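September, late, kettle on

Went to the pictures in Ashworth after all. Gemma had been on at me for a fortnight about Kaneck, the new one with Reinhold Eichhorn playing the lighthouse engineer, and I'd run out of excuses. Four stars in everything you pick up. I should know by now what four stars means. It means the reviewer had a nice lunch.

Eichhorn gave an interview at the festival, Gemma read it out to me on the bus, in which he said he learnt to weld for the part and lived for 21 days on a rock with no telephone. Did he really. There is one scene with a welding torch in it and he has a mask on. It could have been Neville Bloxham under there for all I could tell. I've never understood why we are supposed to clap an actor for being uncomfortable. The man who fixes our boiler is uncomfortable most of the week and he doesn't get a standing ovation.

That said, the first half hour was good. Hardly any talking, and the woman who plays the sister is very fine, particularly at the kitchen table when she reads the letter and then just folds it up. I'd have watched a whole film about her. Instead she goes off on a boat and we get a speech. Then another speech. Gemma cried. I looked at my watch.

Cyril Pearce was two rows in front, asleep, and told us in the foyer it was the best thing he'd seen since Ernora. Well, he slept through that too.

There's already talk of prizes. Trefor Trevor has put money on it at 100 to one for best picture, which ought to tell him something, but he says the bookmakers don't go to the cinema. We shall see. I said the same film would win that always wins, long and brown and about somebody's father.

Home on the 402, which was late. Sat up sorting what to keep and what to bin, ticket stubs mainly, and some old programmes from the Stulix that I can't see anyone wanting, me included.

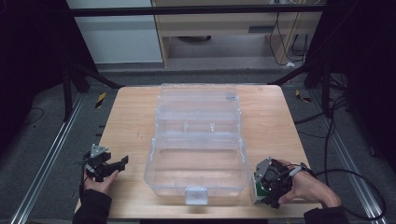
The clear box, lid up.

Gemma rang at ten to ask if I'd changed my mind. I said the sister was good. She said I'd said that already. She wants to go again with the subtitles on, because she missed a bit of the harbour business, and I've said possibly – meaning no, but she'll have the tickets by the weekend.

Must ring Neville about the ladder.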